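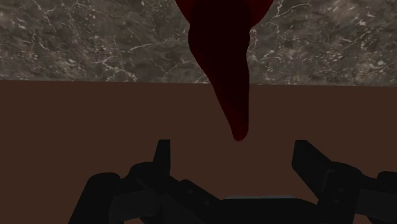
By Bernice Adjei
Junior Explorers writer

Why Does the Sea Go Away and Come Back?

Picture this. You get to the beach after breakfast, and the water is way, way out. There's a huge stretch of wet sand with ripples in it, and you have to walk and walk just to get your toes wet. You build a castle, eat a sandwich, chase your cousin with a piece of seaweed, and when you turn around the sea is right there, licking at your towel!

So who moved the ocean?

The answer is mostly the Moon. Yes, that Moon, the one you see from your bedroom window. I think this is one of the best facts in the whole world, and I've been telling it to people on beach trips since I was seven.

The Moon is pulling on you

Everything that is made of stuff pulls on everything else. We call that pull gravity. Earth's gravity is what brings you back down when you jump off the couch. The Moon has gravity too, and even though it is very far away, it tugs on our whole planet.

Rock is stiff, so it hardly budges. Water is runny and can slide around. The water on the side of Earth facing the Moon gets pulled a little bit toward it, and the ocean bulges out. There is a second bulge on the opposite side of Earth, because the Moon's pull is weakest over there and the water gets left behind a bit as the rest of the planet is tugged the other way. (Read that one twice. I had to!)

Now remember that Earth is spinning. Your beach goes around with it, and as it turns it passes through one bulge, then a low part, then the other bulge, then another low part. When your beach is in a bulge, you have high tide. When it's in a low part, you have low tide.

Most beaches get two high tides and two low tides in a little more than a day. The "little more" is because the Moon is moving too. While Earth spins once, the Moon travels a bit farther along its path, so your beach needs an extra 50 minutes to catch up with it. That's why low tide comes later tomorrow than it did today.

The Sun joins in

The Sun pulls on the ocean too. It is much bigger than the Moon but also much, much farther away, so its tug on the tides is less than half as strong.

When the Sun, Moon and Earth are all in a line, the Sun and Moon work as a team. The high tides get extra high and the low tides get extra low. Those are called spring tides, which is a confusing name, because they happen all year. Look for them near a full moon or a new moon.

When the Moon looks like half a cookie, the Sun is pulling from the side. Then the difference between high and low is smaller, and we call those neap tides (it rhymes with "cheap").

A beach that really shows off

My favorite place to watch all this is Peltine Beach. It's almost flat, so the water has a long way to travel. Last September I went there with Naa Agbeko, who leads the Friday tide pool walks, and a bunch of kids with buckets. At low tide we counted our steps from the seawall to the edge of the water. Nahom Chala, who is nine, got 601! He takes small steps, but still. After lunch he tried it again and only got 265, and the water was still coming in.

There's an old stone post next to the steps at Peltine with lines carved in it. People used it to see how high the sea had come, and the date at the top is 1873. The bottom lines are so covered with barnacles that you can hardly read them.

At low tide you also get the pools. These are dips in the rocks that stay full when the sea goes out, and they are packed with life. We saw hermit crabs, a sea star, little see-through shrimp and lots of anemones. When an anemone is under water it opens up like a flower. When the water leaves, it folds itself into a blob like a squashed gumdrop and waits. Leave it be and it will be fine – the sea is coming back, after all.

Before you go exploring

Ask a grown-up to look up a tide table. It's a list that shows what time high and low tide will be at your beach, and lots of beaches post one by the parking lot. The best time to start is an hour or two before low tide, while the water is still going out.

Always go with a grown-up. Wear shoes with good grip, because seaweed is slippery. Keep an eye on the water and head back when the tide turns. If you pick up a rock to peek underneath, put it back gently the same way you found it. That's somebody's roof!

Try it yourself

Push a stick into the sand right at the water's edge. Go play for 13 minutes, then come back and look. Is your stick standing in water, or is it high and dry? Put in a second stick where the edge is now, and keep going until lunch. You'll have a whole row of sticks, and you'll know which way the tide is moving.

Words to know

Gravity: the pull that things have on each other
Spring tide: a tide with extra high highs and extra low lows
Neap tide: a tide with a smaller change between high and low
Tide table: a list of the times for high and low tide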